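Keeping Your Sports Gear Alive (and Your Hallway Breathable)
Household Tips, updated 2019-08-25

My household contains two soccer players, one lapsed skater, and a hockey bag that I have come to regard as a dependent. Over the years I have ruined a fair amount of equipment by looking after it badly, and a smaller amount by looking after it too well. What follows is what I do now. Some of it came from people who know things. The rest came from standing in the garage with my sleeves over my nose.

The bag

Start with the bag, which is the source of most evil. Empty it the minute it comes through the door. You won't, but I have to say it. Turn it upside down outside, shake out the grit, the tape balls and the orange peel, and prop it open with a coat hanger across the mouth. A closed bag in a warm closet is a science project.

To wash one that won't fit in the machine, fill the tub with a few inches of cool water and a small scoop of plain detergent, push the bag under, and walk on it in bare feet for the length of one radio song. Drain, rinse, do it again if the water looks like gravy. Hang it by the bottom so the seams drain. It takes a day and a half in May and considerably longer in winter.

Dryer sheets tucked in the end pocket do nothing except make it smell like a gym in a meadow. Baking soda in an old sock works better. Change the soda once a month and try to remember which sock it is.

Pads and gloves

Shin guards come apart more than people think. Peel off the sleeve or the ankle piece, wash that with the socks, and scrub the hard shell with dish soap and a nail brush. Dry them out of the sun. I once left a pair on a dashboard and they came back curved for a leg nobody in the family has.

Goalkeeper gloves want lukewarm water and your hands inside them. Put them on, run the tap, add a drop of baby shampoo, and wash your hands as if you had just met someone unpleasant. Press the water out from the fingertips to the wrist and don't wring. They should be kept very slightly damp between games, in a plastic bag with a few holes poked in it. The palms crack if they go bone dry. My Bonlow pair lasted two seasons this way, and the pair before it lasted until Easter.

Hockey gloves are another matter. Loosen all the laces, open the cuffs as wide as they go and stand them fingers up over two empty wine bottles. If you don't have two empty wine bottles, you haven't been a hockey parent long.
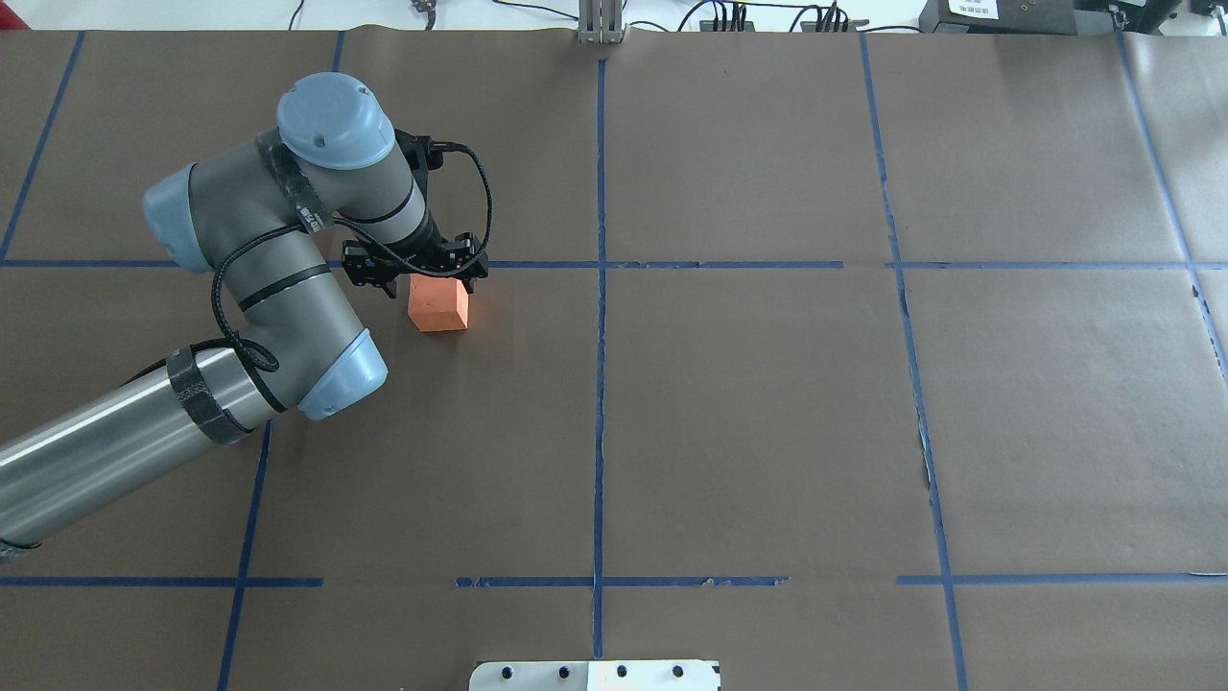 Charito Ocampo wrote in to say that the wine bottles are fine but a pair of short lengths of drainpipe with holes drilled in them is better, as the air comes up from underneath. She sets hers over the floor vent and swears they are dry by morning. I tried it. They were dry by lunch, but I have a feeble furnace, and I'm prepared to give her the point.

Leather balls and mitts

Baseball mitts get more bad advice than newborns. Please don't bake yours. Don't microwave it either, whatever your uncle did. Wipe it down with a barely damp cloth, let it dry at room temperature, and rub in a dab of conditioner the size of a pea. Then take half of that off again. Too much oil and the thing weighs as much as a roast.

Store it with a ball in the pocket and a wide rubber band around the outside. A belt will do, though then you have to find another belt.

Soccer balls lose air and people blame the valve. Half the time it is a dry valve and not a bad one. Put two drops of glycerin or silicone oil on the needle before it goes in. Never use it dry, and never use the one from the bottom of the bag with the bend in it. After a muddy game, wipe the ball with a wet rag and leave it out of the garage in summer. If you are putting it away for the winter let out a little air, so the seams can relax. I would like the same treatment.

Skates

Wipe the blades with an old towel as soon as they come off the ice. Then wipe them again ten minutes later, when the water that was hiding in the holder has crept out. Hard plastic guards are for walking. They are no good for storage. Use the soft ones, or an old tube sock with the toe still in it.

For surface rust I use 2000 grit wet-and-dry paper, a few drops of light oil and about as much pressure as you'd use to pet a nervous cat. Stroke along the blade, never across the edge. If it's past that, take them to somebody with a machine. The man at Okell does mine and tells me every time that I let them go too long.

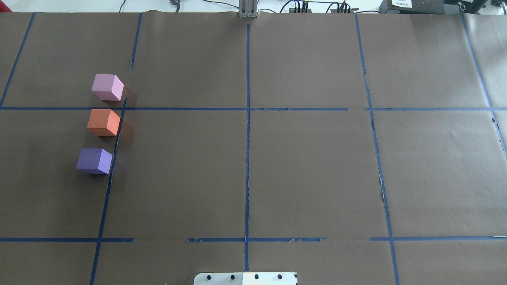 You forgot the insoles, complained a reader signing himself only Gus. Pull them out every single time or the rivets rust from the inside, and you'll never know until the blade wobbles. He is right. I had forgotten the insoles, and I went downstairs and checked, and now I own one very clean left skate and an appointment at Okell.

Sticks, bats and rackets

Wooden sticks and bats hate two things: the radiator and the concrete floor. Concrete gives them damp from below and the radiator takes it away from above, and between them you get a bat shaped like a question. Hang them on the wall or lay them flat on a shelf. A strip of scrap carpet on the shelf stops the rolling.

Old grip tape leaves a gum behind that no soap will touch. Warm it with a hair dryer, roll off what you can with your thumb, and take the rest off with a rag and a bit of vegetable oil. Then wash off the oil, thoroughly, or the new tape will slide around like a sleeve. Start the new wrap at the butt end for a racket and follow the tapers the maker gives you. I used to ignore the tapers. My forehand has since run out of excuses.

Graphite rackets should not live in the car. Strings go slack in the heat and then you pay to have them redone. I keep a Plollolis racket in the hall closet, next to the vacuum, and it gets used more often than the vacuum does.

Uniforms and stains

Grass: rub in white vinegar, wait half an hour, then detergent straight on the spot before it goes in the wash. Clay infield dirt is different. Let it dry completely and beat it out first, on the porch, downwind. If you wet it you have made paint.

Blood wants cold water and nothing else at first. Sunscreen collars want dish soap. Printed numbers want the shirt turned inside out, a cool wash and no dryer at all. I peeled a perfectly good 37 off a shirt by tumbling it on high, and the child in question spent the rest of the season as a 3.

Skip the fabric softener on anything stretchy. It coats the fabric and then the sweat can't get out, so it stays and makes friends.

Where to put it all

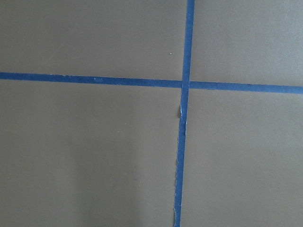
Hooks beat bins. A bin is where one glove goes to be alone. Give each person a row of hooks at a height they can reach, and put the wet things nearest the door or the fan. I have 6 hooks per player, which sounds generous until you try to hang up a goalie.

Balls go in a length of garden netting tied at both ends with a slit halfway up. Mouthguards go in a vented case after a scrub with a toothbrush and cool water. Hot water warps them, and then they fit like someone else's teeth. Pumps, needles, spare laces, and tape all go in one lidded box with the lid labeled, and the label should be rude enough that people remember it.

I bought a Gatchalian wall rack once, on sale, after a particularly bad weekend. It's a decent rack. It holds coats. The sports gear is on a row of bent nails beside it, where it has been since the day I hung the rack, and the hockey bag is on the porch with its coat hanger in, airing until somebody needs it on Thursday or the raccoons do.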